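About Tostari

We make practice worlds for robot arms. If you have an arm on a bench, or you're hoping to get one, our kit Mota lets you try out grasping and moving things on a plain desktop computer first, where a bad grab costs you nothing but a restart.

Two views from the simulator, both rendered:
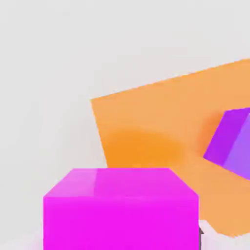
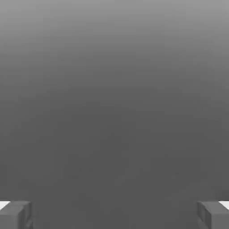
Mota began as a tool we wrote for ourselves. We wanted to test small changes to a grasping program without booking time on the real arm, and we got a little carried away (the first version had one cube and took 11 minutes to load!). The current release ships with 27 starter tasks, mostly stacking, sorting and pushing, and you can open every one of them up and change it. Block colors, sizes, lighting, where the camera sits, how wide the gripper opens: it's all in simple text files, and we've tried hard to give the settings names that make sense the first time you read them.

What we offer

Mota is the kit itself. It installs on Windows and Linux and comes with a printed handbook, which we still love making.

Brurnomen is our task-building service. Send us a sketch and the measurements of your parts and we'll build a matching task, then go through it with you on a call. We usually go back and forth a couple of times before the sizes and weights feel right, and that's the part of the job we enjoy most.

Kerkerer is a short course for schools and community colleges. Students write a pick-and-place program, run it, see where it goes wrong and fix it. No programming background needed, though a bit of patience helps.

Where we are now

Roughly 600 people have taken the course so far, and a good many of them still write to us with task ideas. Please keep doing that! The push-to-line task in the current release came from a student letter.

There are things Mota doesn't do well yet. Cloth and rope are beyond it, and very thin parts can slip through each other if you run it at high speed. Soft objects are what we're working on this January, and we're having a great time with it.

If you'd like to try the kit, write to us through the contact page and tell us what your arm is supposed to pick up. We read everything and we like the odd ones.

Page updated Jan 8, 2026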